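About Pudon

Home | What we do | Projects | About | Contact

Who we are

Pudon is a small company that puts batteries and smart controls into apartment buildings. Mostly older buildings, mostly in places where the wiring is fine but the bills aren't. We started in a sublet office over a tile showroom and we're still over the tile showroom, just with the other half of the floor too.

Short version of what we do: one shared battery in the basement or the parking level, one controller, and a fair way of splitting the savings between everyone who lives upstairs. Charge when power is cheap or when the roof panels are making more than the building needs. Discharge at dinner time. That's it. The hard part is the paperwork and the stairs.

How it started

Lleucu Penry was working for an electrical contractor and kept getting sent to the same kind of job. Building puts solar on the roof, building sells most of it back for next to nothing at noon, building buys it again at six in the evening for a lot more. She drew up a shared battery for one of them on her own time. The contractor didn't want it. The owners did, so she quit in July and did the job with a borrowed van.

Guido Caputo came in on the software side. He'd been writing scheduling code for cold storage warehouses — same problem really, when do you run the compressors and when do you leave them alone. First version of our controller was his warehouse code with the word "freezer" searched and replaced. Not quite all of them got replaced. If you have one of the early units and it says "freezer idle" on the display, that's normal, call us and we'll update it for free.

What we install

Three parts to most jobs.

The battery cabinet. We buy these in, we don't make cells and have no plans to. Current cabinets come from Hrubý. Before that we used another supplier and we still service all of those.

The controller. Ours. It's called Clerura and it's a gray box the size of a shoebox that goes next to the main panel. It reads the building meter, the solar meter and the tariff, and decides every few minutes whether to charge, discharge or sit still. It'll run without internet. It just uses the last price table it got.

The sharing account. Each apartment gets a line on a monthly statement showing what the battery did for them. Tenants can look at it on a phone. Plenty of them don't and thats fine, the credit shows up anyway.

What we don't do

Single family houses. We get asked every week. There are good local installers for that and we'd be slower and more expensive.

Off-grid cabins. Same answer.

Backup power for the whole building. Our systems keep the hall lights, the door entry and one elevator going for 2 hours. They will not run 37 ovens. If a salesperson told you a shared battery does that, please ask them to put it in writing.

Where we are now

As of September 5, 2019 we have 37 buildings running, with a little over — no, let's keep it simple, 2,000 apartments. Biggest one has 200 units. Smallest has six, and it's still one of our favorites, mainly for the bakery on the ground floor that uses up all the midday solar before the battery even gets a look at it.

We also have a pilot going with Mimport, who run parking garages. Idea is the same, only the battery covers the car chargers so the garage doesn't have to pay for a bigger grid connection. Early days. Will put numbers up when we have a full winter of them and not before.

How we work with a building

First a phone call. Send us a year of common-area bills if you've got them, and a photo of the main panel with the door open.

Then a visit. One of us walks the basement, checks the floor loading, the ventilation, the route in from the street. A surprising number of jobs get decided by one tight corner on a ramp.

Then a written offer. Fixed price, good for the whole season. It lists the savings we expect in a good year and in a bad one. Owners vote on the bad year, please. We ask this every time.

Install takes under a week on site. Power is off for one morning and we tell residents the date well ahead, with a note on every door.

After that we look after it. Yearly visit, remote checks in between, parts included for as long as the service agreement runs.

Saving power at home

We get a lot of mail from tenants asking what they can do on their side. Laundry is the easy one. Sheets, covers, kids' stuff, anything that can wait — run it at midday on a sunny day when the roof is busy. Full loads, cooler wash, hang it up if you have the room. Dishwasher the same. Don't bother unplugging the clock radio. 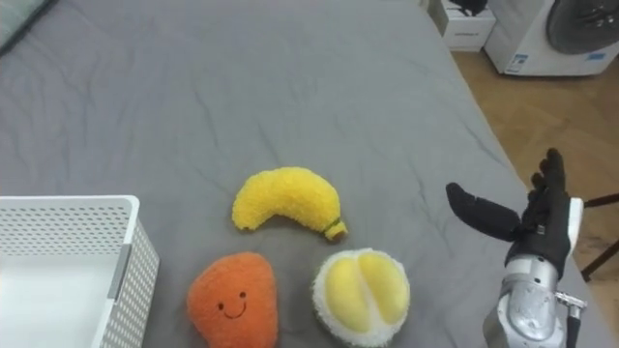
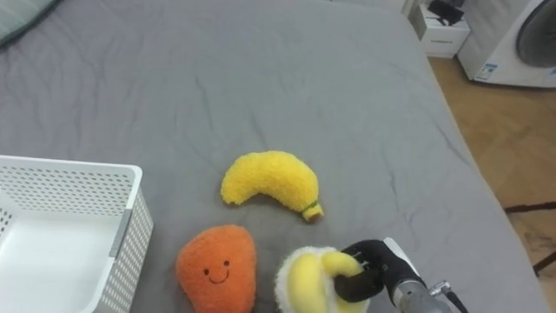

Dryers are the big one, by the way. If your building has a shared laundry room ask us about the timer add-on. It shows a green light by the door when the battery is full or the panels are ahead, and people do change their habits for a green light, more than they ever did for our leaflets. We've fitted it in nine buildings. Costs very little if it's done during the main install, a bit more if we have to come back for it.

Working here

We're hiring electricians, always. Multi-unit experience helps, battery experience not needed, we'll teach that. You need a license and decent knees. Travel is regional and you're home most nights.

On the software side nothing open right now but Guido reads everything that comes in. Send something you built, even a small thing. No cover letter neccessary.

Contact

Use the form on the contact page or just call the office in the morning. Afternoons we're usually in somebody's basement with no signal. Service customers have the separate number on the front of the cabinet, that one gets answered day and night.

Visitors: entrance is at the side of the tile showroom, not through it. Second buzzer.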